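Gripper drops shuttlecocks halfway through a run - force setting or something else?

Asked in: Robotics and Automation > Grippers and End Effectors
July 21, 2024

We have a two-finger gripper doing pick and place on plastic badminton shuttlecocks, out of a tray and into tubes. It picks by the cork end. For the first part of a run it's fine. Then it starts letting go on the swing over to the tube, and once it starts it keeps happening until we stop and fiddle with it. Last night it dropped 8 out of 52.

Things already tried:
- Raised the grip force twice. Helped for one run, then no better.
- Slowed the swing. Fewer drops but now the cycle is too long.
- Updated the Forkora controller software because support told us to. No change that I can see.

The support rep says the controller has "adaptive slip recovery" and that we need to buy the license for it. I'm not convinced. If the thing held 22 in a row at the start of the run with the same software, why would software be the answer? On the other hand I can't explain it either.

Also, and I don't know if it's related, one drop bounced off the tray guard and a guy reached in to grab it while the arm was still moving. He's fine. The gate switch was taped over by somebody, which I've since fixed. I'd like to stop the drops so people stop having a reason to reach in.

Fingers are printed, with thin dark pads stuck on the inside faces. Bought as a set from Durside.

3 answers

Answer 1

Had the same thing on a Villaseñor arm. It's always the force. Turn it up until it stops dropping and then add a little. Cork can take it. Could also be the air pressure if yours is pneumatic, check your compressor.

Comments on this answer:
"It's always the force" - the question says they raised it twice. Did you read it?
Mine is electric, no air. Thanks anyway.

Answer 2 (accepted)

I would hold off on the license. I've been sold slip recovery before, by a different vendor, and what it did was squeeze harder when the motor current dipped. Maybe Forkora's is smarter than that. Ask them what it measures. If they can't tell you in a sentence or two, keep your money.

Look at the pads first. A fault that comes on during a run and then stays until someone touches the gripper sounds mechanical to me. Stick-on pads creep. The adhesive lets go at an edge, the edge folds or hangs, and then you're gripping a round cork on whatever is left. Raising the force can make that worse by pushing the pad sideways off the finger, which would fit your "helped for one run." 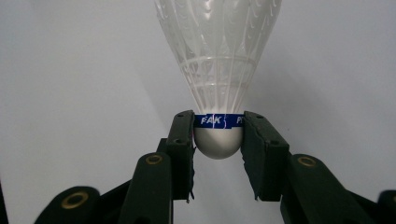
Pad wear is easy to miss on dark green fingers like these, with dark pads on them and a bright white part in between, and a grip can be firm and dead straight while the pads are already going. Check the low end of the contact faces, where the left one has a small frayed flap with a white edge and the right one has a ragged strip hanging down. I wouldn't trust either of those on a moving arm, however nice the hold is standing still. Notice too that the cork is a dome and the fingers are flat, so there isn't much contact to lose before it matters. The fingers are up against the cork just under the blue band, and I'd keep the pick height there. Go higher and you're pinching the skirt, go lower and the curve works against you.

What I would do, in this order:

Stop the arm and lock it out. Properly, not just paused.
Pull both pads, even if only one looks bad. Clean off all the old glue with alcohol and let it dry.
Put new pads on and leave them overnight before running. Don't let anyone talk you into an hour.
Put the force back where it was before you started turning it up.
Wiggle each linkage by hand at the pivots. If there's slop in a bushing, new pads will only hide it for a while.
Run 52 again at the old speed and write down which pick each drop happens on.

If the drops come back early in the run, I'm wrong about the pads and you should look at the pivots or the pick position. If they come back late, it's probably the adhesive, and you want pads that screw down or wrap around the end of the finger.

About the gate switch: taking the tape off is a start, but find out why it was taped. Somebody got tired of resetting. They'll do it again in June or whenever you get busy next. A switch that's harder to cheat costs less than the license.

- Tatiana Zelenák

Comments on this answer:
Asker here. Lower edge of one pad was lifting, the other one was half gone at the corner. Feel a bit dumb. New ones are on now and I've put the force back down. Three drops-free runs so far, which I know isn't proof.
It isn't, but it's a better sign than I expected. Do write down the pick numbers anyway.
Did you ever get Forkora to say what slip recovery measures?
Asker again. They sent a brochure.

Answer 3

We switched to Allari suction cups for something similar (ping pong balls, not shuttlecocks) and never looked back. Not sure how it would do on cork, the covering might leak. Might be worth a try if the pads keep peeling.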